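Home | Questions | Tags | Unanswered | Log in

Jagged shadows in sim are wrecking my object masks. Turn them off or train through them?

I'm rendering wrist and side views of a tabletop pick task to train a small segmentation net. Everything runs great except the shadows, which come out stair-stepped, and the net keeps marking the dark patches as objects.

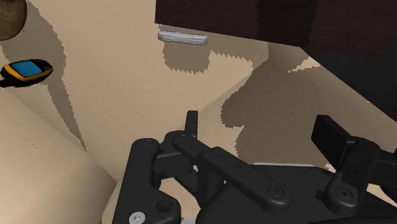 I've got 2,000 views rendered so far and I'd hate to toss them. Is it a light setting, or should I just add more data?

asked 20/08/2018 by Tatu Kinyua

Answer by Mahnaz Ansari (accepted)

Fun problem! Those steps usually mean the shadow map is too coarse for the area it covers. Raise its resolution, shrink the light's range to fit your table, and turn on soft filtering if your renderer has it. Then move the light between episodes so the net can't learn one fixed pattern. Re-render 500 views first and compare masks. Look hardest at small things lying in shade.

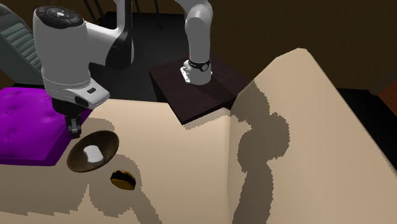

Side view: bowl, small golden-brown object, blocky shadows.

Answer by Brian Bakilana

just use depth

Comments

Atieno Mosoti: Depth helped me too, but keep the color input!

Tatu Kinyua: Shrinking the light range did it, so much cleaner!! Thank you!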